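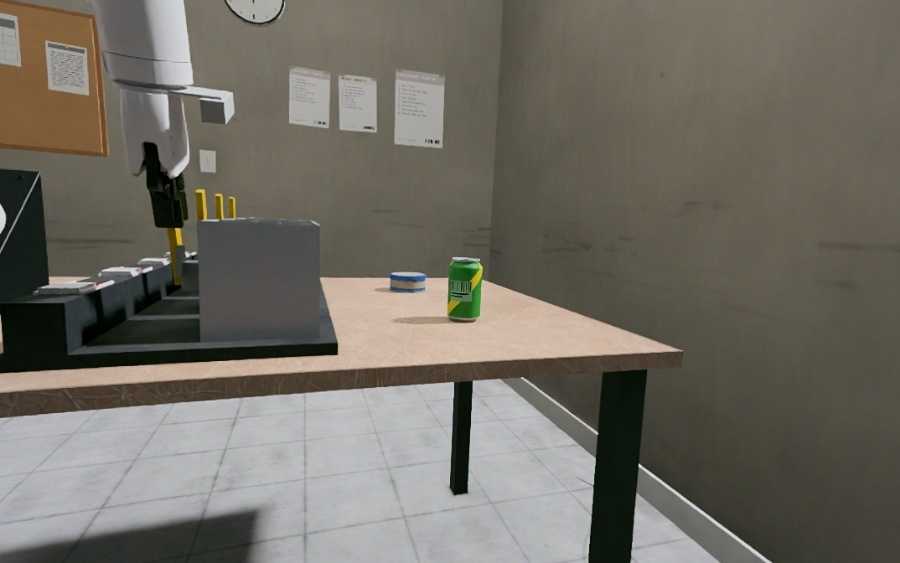 What is a trestle market?

It's a street market where every seller works from a plain table put up in the morning and taken down the same day, with no permanent stalls at all.

I've been wandering around these for years, so this entry leans heavily on the one I know best, the Dudia market. Dudia is a small hill town with one long main street, and on market day the tables run down both sides of it – 412 of them when the place is full. Sellers rent by the table and pay at the gate before 7 a.m. (get there at half past and you'll be parking in a field, trust me).

Origins

The oldest rule book I've read gives each seller one table and a patch of ground behind it. Cloth and seed went at the top of the street, animals at the bottom by the river. The animals are long gone, but people still call that end the pens!
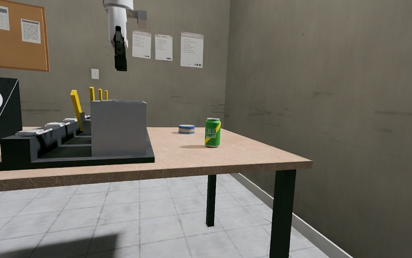
Makmont, September

I came over here to compare, and Makmont does things its own way. The town has more than 2,208 residents and just 24 tables, all in the covered square, and places are handed down in families. Most of what's sold is food: plum paste, flat loaves, pickled beans, and a hard white cheese called jotau that I can't stop buying. Prices are chalked up and haggling is frowned on, which I learned the embarrassing way.

Related forms

A Jotau fair, named for the cheese, is a trestle market held only once a year. The Başaran night market is often lumped in too, though its sellers leave their frames standing all summer, so I'd call it a stall market. Plenty of regulars there would argue with me.

See also: Street trading, Market charter, Dudia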